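Gathering demonstrations for block picking in simulation
Project report, second-year robotics module
Malou Kirkegaard
30 Jun 2018

1. Aim

The project set out to build a set of worked examples from which a learning system could be trained to pick up small wooden blocks. Earlier groups had written the motions by hand. We wanted the arm's behaviour to come from recorded demonstrations, and the first part of the work was therefore to produce enough of them, in a form that the training code could read. The training itself is covered only briefly here.

2. Set-up

All recording was done in Kassa, the simulator used in the teaching lab. The working arm stands on a square table with a two-fingered gripper at its end. Two more arms, each on its own black pedestal, are part of the standard layout and were left in the model. The backdrop is an outdoor view of rocks and trees. It plays no part in the physics, but it does appear in the camera images, so the learner has to cope with it.

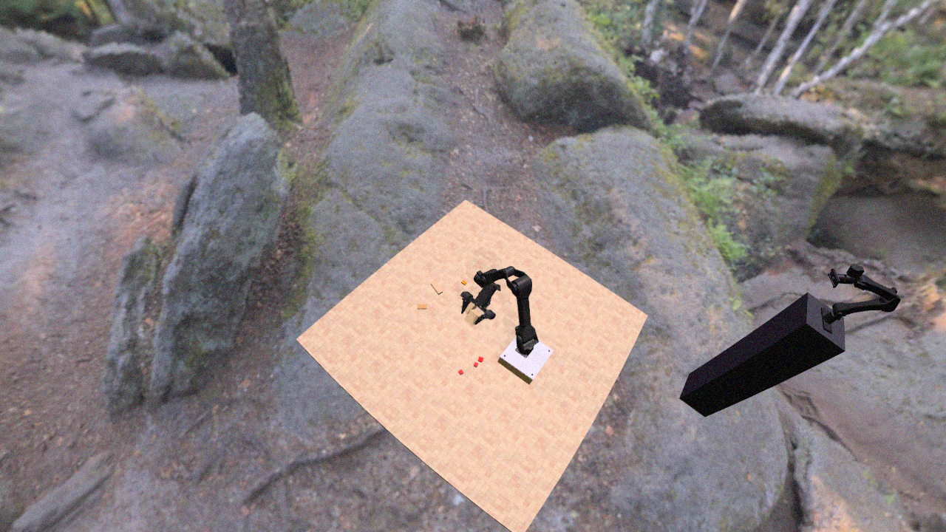 Each episode starts from a scene file that gives the position and angle of every loose object. Small red items are included as distractors and are never the target. The operator drives the gripper with a hand controller, and the joint angles, the gripper opening and the camera images are written to disk at each step. The recorder, Foltudau, was written for this project. It stamps all streams from one clock, which removed a timing error we had in the first week — images were being stored one step behind the joint data.

3. Recording procedure

An episode has four stages: approach, lower, close and lift. The operator marks the end of each stage with a button. We began with no rule about the approach, and the resulting paths varied so much that early training runs would not settle. The rule we then adopted was to stop above the block, line up the fingers with two opposite sides, and only then go down. This made the episodes longer and the paths much more alike.

The close view was the most useful one for judging alignment. Its lens model bends straight lines near the sides of the image, and we kept this in the stored data without correcting it.
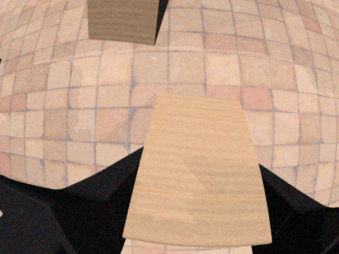

Nusance Student Robotics Group, Trelholm

Operators worked in pairs and changed over after 200 attempts. An attempt was kept if the target ended the lift stage between the fingers and if no stage mark was missing. Failed attempts were moved to a separate folder and were not used for training. The final set holds 1,787 kept episodes.

4. Checking the data

Every kept episode was replayed from its joint record in a fresh copy of the scene. If the replay left the block in a different place from the original, the episode was rejected. Most rejections had the same cause: a finger had touched the edge of the block on the way down, and a very small difference in contact then grew during the lift.

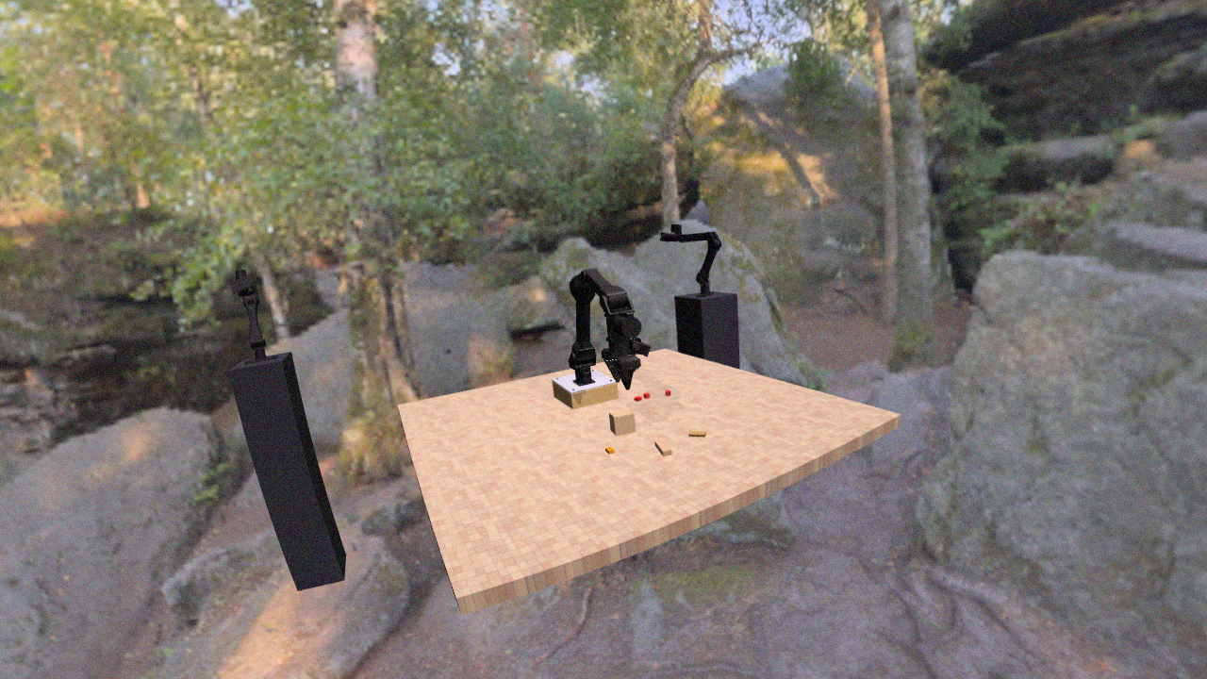

We also checked the spread of starting positions. The scene generator had favoured the middle of the table, and the corners were poorly covered. A second batch was recorded with the targets placed further out. The angles of the longer pieces were evenly spread and needed no change.

5. Limits and further work

The wide views show the arm and the table well but give little detail at the fingertips. The close view has the opposite weakness. The present learner takes both as input with equal weight, and we have not tested other weightings. Image grain was switched on at one fixed level throughout, so nothing can be said about how the learner would behave with cleaner or noisier images.

The side arms were not used. A task in which a block is passed from one arm to another would need changes to the stage marks, as the present file format allows only one gripper. This work is planned for August. The scene files and the replay script are stored with the report in the group's shared folder.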